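Home | Posts | Workshop | Contact

Looking after Tineslow
August, by Hideaki Tsuji
Print this post | E-mail this post

The cell is called Tineslow, after the street the aluminum came from, and it has two arms and the temperament of an elderly cat. I look after it. My official job at Lerolton is something else, but I once tightened a screw in front of the wrong person.

Most of the looking after is cables. An arm can repeat the same reach 1000 times and never complain, while the conduit riding on it quietly saws through a cable tie.

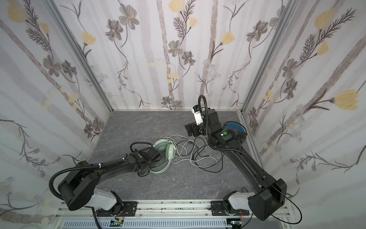
Conduit slack is the setting I change most. Too little and the wrist pulls up short at full stretch — too much and the loop wanders into the work. I like the run held down along the upper link, the way the small white ties hold it on the left arm, with enough of a bow left at the shoulder for a full turn. The right one stands in a tall loop above the wrist, and I have opinions about that loop. I cut 70 mm out of it last spring and put 50 back by lunch. Alarcón, who has the bench opposite, has still not let it go.

Then there is the rail. It collects debris the way a toaster does, and the grit gets under the mounting plates if you let it. I brush toward the front, away from the little circuit boards, and check the plate bolts while I'm down there. The log says I have done this 534 times. The log is generous, but I'm keeping the number.

Fingertips get a look every 300 cycles. Headphones are hard on them, all curves and hinges with very little that's flat to grab. A blunt tip will still close on a headband, but it slides off an ear cup and the whole thing skates to the rail.
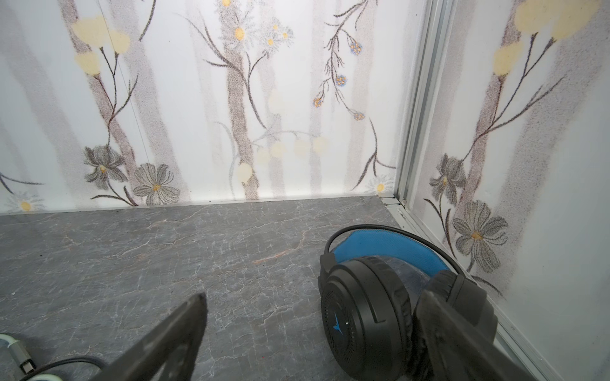 What I do when a tip goes blunt

Power off first, arm resting low. Swap both fingers together, even if one looks fine, and run the Itum alignment routine twice. The first pass always comes out smug and wrong. After that I close the gripper on a strip of paper and tug. If the paper tears, good. If it slides out, I get to do it all again, usually at ten to five.

Next job is that right-hand loop.

Previous post | Next post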